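Home | Reviews | Workshop | Storage | About | Contact

Bovwood two-door steel cabinet: a long-term grumble

Posted October 2019 by Myrto Sfakianakis
34 comments | Share

I bought the Bovwood because the Tornwood I wanted was out of stock and the Pritach looked like something you would keep a dead relative in. This is how most of my furniture gets chosen. It arrived flat, in a box the size of a door, and the courier leaned it against my neighbour's hedge and ran for it.

Putting it together took an afternoon. The instructions are drawings only, and whoever drew them had been told what a cabinet is but had not met one. Step 15 shows a hand holding a screw and looking pleased with itself. Which screw, and where it might be going, is left to your imagination. I used mine freely and had to take the left door off again.

Once up, though, it is a decent thing. It doesn't wobble. The shelves take paint tins, the big drill and a box of tile samples I have been meaning to throw away since January, and none of them sag. The lock is feeble and I would not trust it with biscuits, but I only wanted it to keep the doors shut.

The colour is sold as "harbour", a blue-grey that goes with nothing else in my garage, which was previously done out in brown and despair. I have come round to it. The finish is smooth with a bit of a shine, and it shows every speck of dust and every thumb. If you are the sort of person who wipes down a garage cabinet, you will be kept busy. I am not, and mine looks like it. 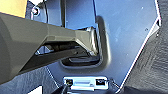 Where they did spend some money is on the recesses. The lip is rounded and properly moulded, so you can reach in without leaving skin behind, and that is more than I can say for the Dhanial I had before, which bit me weekly for years. My only complaint is that it's dark in there. Drop a washer inside and you will be fishing for it with a magnet on a string, swearing in whatever languages you have. I have two, and used both.

Some of the screw heads are left on show, bright silver against the blue. I rather like them. My sister says it looks unfinished – she has a kitchen with no handles and can't find her own fridge.

Would I buy it again? Probably, if the Tornwood was still out of stock. Get someone to help with the doors and ignore step 15.

Was this review helpful? Yes (2,000) No (151)
Total votes: 2,151
Previous review | Next review | Back to Storage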